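Trakia hand-held gripper kit, built at home: a long review

Posted 22nd April in Tools and Kits

I bought the Trakia kit in November, after reading one too many posts claiming that a pair of hand-held grippers is the cheapest way into home robotics. The pitch goes like this. You don't buy an arm. You build two grippers, carry them around the house by hand, do ordinary chores with them, and keep the recordings to train an arm you may or may not own one day. I don't own one. I have my doubts that most buyers ever will.

The kit cost me 438 dollars for the pair, without cameras. That is a lot of money for black plastic, screws and two bags of orange rubber. The box was neat, I'll give them that. The instructions were a folded sheet with a link on it, and the link went to a page that had been updated since the parts were packed, so the screw lengths on my screen didn't match the screw lengths on my bench. I sorted it out by laying everything on a towel and guessing.

There are 96 screws in total. You will strip a few. The heads are soft and the holes in the finger blocks are tight, and the little key that comes in the bag rounds off before you've finished the first gripper. Use your own driver. My Busemik set is nothing fancy and it did the job without complaint.

Assembly took me two evenings. The first went on one gripper, the second on the other plus undoing a mistake on the first. The fingers are handed, and the sheet doesn't say so. If yours close with one pad a hair higher than the other, you've swapped them.

Now the pads, which everyone raves about. They're orange, ridged in a zigzag, and they push into a channel along the inside of each finger. Grip on cardboard and on painted wood is good. Grip on smooth glass depends a lot on how squarely you come at it, and it's easy to come at it badly with your hand behind a block that size. I've seen people online call these pads "universal." I would call them decent.

Once both grippers were together we took them to the white cabinet, my brother on one and me on the other. Doors, a bar handle on the drawer and a shelf to reach under make a fair test of any gripper, and a glass bottle on the bottom makes you pay attention.
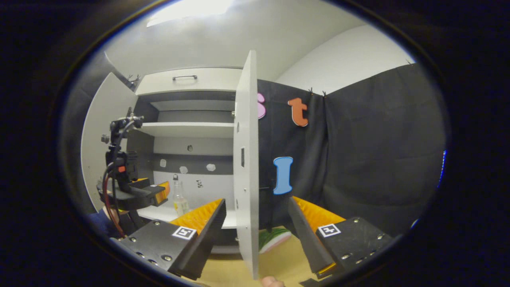 Both grippers at the cabinet, doors open, with the bottle in the lower compartment.

Reach is the first problem. The finger blocks are chunky, and in a cabinet with a shelf across it you're always thinking about your knuckles. I found myself turning my wrist to get under the shelf in a way I never would with a bare hand. If the point is to record how a person does a chore, I'd like somebody at Trakia to explain how useful it is to record a person working around the tool.

The drawer handle is a slim metal bar, and I expected trouble with it. It was fine. Thin things suit these fingers better than round ones do.

The second problem is the cable. It wants to hang exactly where your forearm goes, and you need some slack or it tugs when you reach. I ended up clipping mine to my sleeve. A kit at this price could include a clip.

The square markers on the fingers are there so the software can tell how far open the jaws are. Mine are flat and have stayed put so far. Keep them clean, and don't let a fingertip wander up between the fingers while you're working. I do it constantly.

As for the software, I used Veleo, which Trakia recommends. It installed on the second try. It found the markers quickly under a ceiling light and was much fussier near a window in the afternoon. It also produces a cheerful green check mark after every recording, and I've had the check mark on takes where I plainly missed what I was reaching for. Watch your own recordings before you believe it.

I also looked at the Şimşekoğlu kit before ordering. It costs more and comes with the fingers already assembled, and at the time I thought paying extra to skip screws was silly. After two evenings with that key I'm less sure. I haven't used one, so take that for what it is.

Would I buy the Trakia again? For a shared workshop, maybe, where a few people can split the price and take turns. They do feel solid in the hand, and nothing has cracked. For one person at home with no arm, I'd wait for a corrected instruction sheet and a better key. The promised training guide still isn't on their site as I write this, and it was the main reason I picked this kit over the other one.

Rating: 3 out of 5. Spare pads are sold separately.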